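Gallery: The White Tables at Drurwood
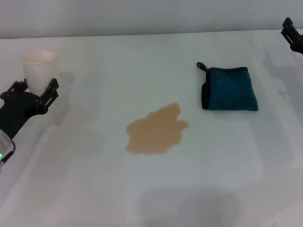
Drurwood, Jan 8, 2023

White paper cup and a tan spill on one of the white tabletops. The cup is plain, with no printing on it, and is nearly the same color as the table. The light-brown liquid shows up clearly on the smooth surface.

The white tables went into the shared rooms at Drurwood in November. There are 15 of them, spread over two floors, and they replaced the dark ones that had been in use since the building opened. This page is about the tabletops and how they hold up in daily use. Text is by Jade Hollis, with notes from Babak Azimi, who looks after the rooms.

About the tops

The tops are matte. The older tables had a gloss finish that threw the ceiling lights back at anyone sitting down to read. On the new ones shadows come out soft and gray, and in some light the white looks slightly blue. Against the pale gray wall they look fairly plain. Bethel Feyisa picked the color from a set of samples, and the other choice on the short list was a light tan. A tan top would have hidden small spills, and for her that was a mark against it.

The tables came from Ackroyd in one delivery. Each one is 67 inches long. Two arrived with a chipped corner and were swapped the following week. The full order, with delivery and the two replacement tops, came to $1,565 less than the first quote, mostly due to reusing the old legs.

Spills and stains

Most spills in these rooms are coffee or tea with milk. Fresh ones come up with a dry paper towel and then a damp cloth. Blot from the outside of the puddle toward the middle and it stays small. If the drink had sugar in it, wipe a second time with warm water.

Dried rings take longer. Babak lays a wet cloth over the ring for a few minutes and then wipes it – no scrubbing pad, no powder cleaner. A pad was used on one table on the upper floor and left a shiny patch near the end. It can still be felt with a fingertip.

Red marker and turmeric are the two things that have left a mark so far. The marker faded after several rounds of cleaning. The turmeric is still there, on the table next to the window, and a plant stands on it now.

Cups

Paper cups are kept in the cabinet by the sink. They are the plain white kind, bought by the case. Lids are in the drawer below. A white cup on a white table is easy to miss from the side, and several people have asked for a colored cup. Oleksandra Holovko has put in a request with Pridow, our supplier, for a dark green one in the same size. Until then the white ones will be used up. There were 172 left at the last stock check.

Mugs from home are welcome. Please put them on the shelf when you leave and not in the sink.

Cleaning supplies

Paper towels are on the wall next to the door in each room. Cloths are in the gray bin, and used ones go in the bag hanging beside it. The spray is kept on the top shelf – one squirt is enough for a whole table.

Report chips or stains that won't come up to Howard Bainbridge at the front desk. Give the room and the table number, which is on a sticker under the short side.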